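Toaster Oven Questions, Answered With Some Patience
3 min read

The kitchenette on the second floor of Mulberg House has a toaster oven, and the toaster oven has a following. 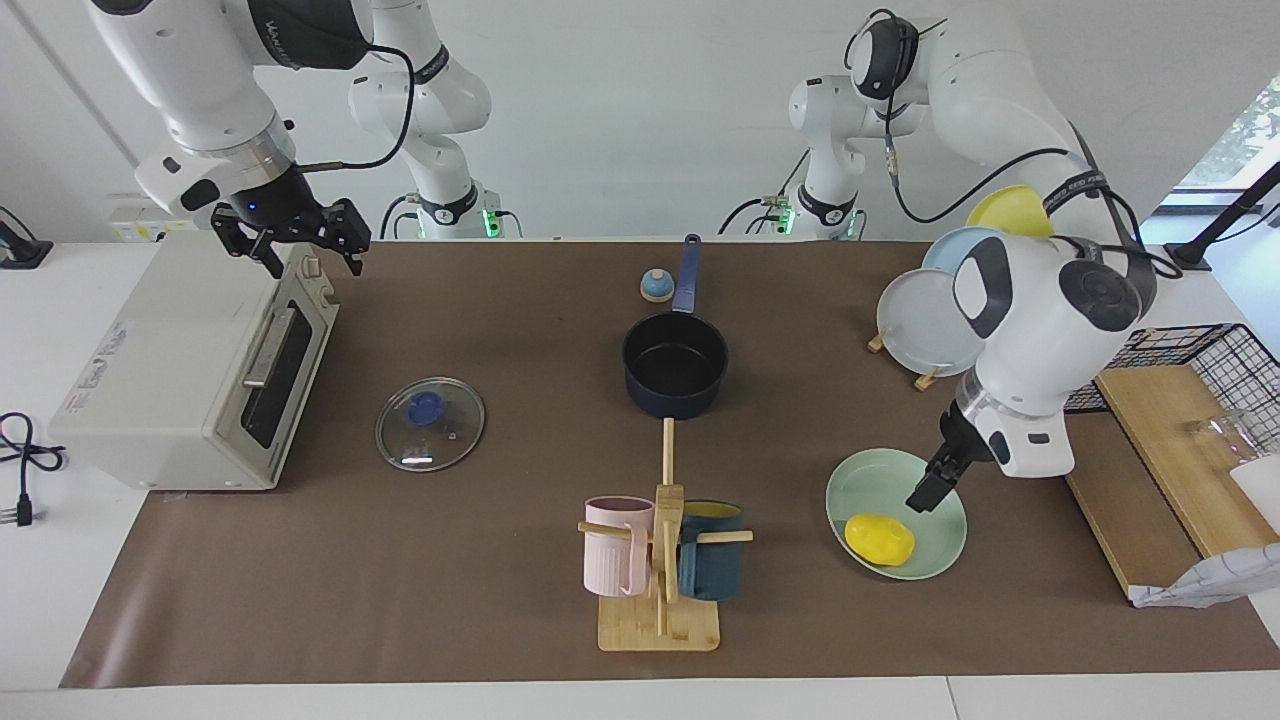
It also has a steady supply of people who want to know things about it. These are the questions we get most, updated Tue 19 October.

Can I leave my plate on the mat while I wait?
Yes. The mat is for plates, lids and whatever you're about to heat. It is not for mail.

Can the plate go in the oven?
Please don't. We've lost two to this theory. Use the metal tray, which lives in the drawer under the sink and comes back there afterward.

What about a glass lid?
Also no. Lids belong on pots. If yours has no pot, check the drying rack before you start an email thread.

How hot does it go?
The dial says 475. The dial is an optimist. Set it a little higher than your recipe wants and stay in the room.

How long for a slice of pizza?
Four minutes. Six if it's from Gough, where they make the crust like a paving stone.

Do I have to unplug it?
When you're done, yes. Coil the cord and leave it beside the oven. Don't stuff it behind. The last one came out looking like a pretzel.

Can I run the kettle at the same time?
You can try. The building went up in 1897 and some of the wiring seems to remember it.

Something dripped and now it smells.
Let it cool for 20 minutes, pull out the crumb tray and wash it with dish soap. Opening a window and leaving is a popular method, but we know who you are.

Who wipes the door?
Whoever can't see their lunch through it.

Will we ever get a bigger one?
We asked in November. The answer was a new sponge.

Questions about the kitchenette: Mulberg House front desk, ext. 391 | © Mulberg House | Back to top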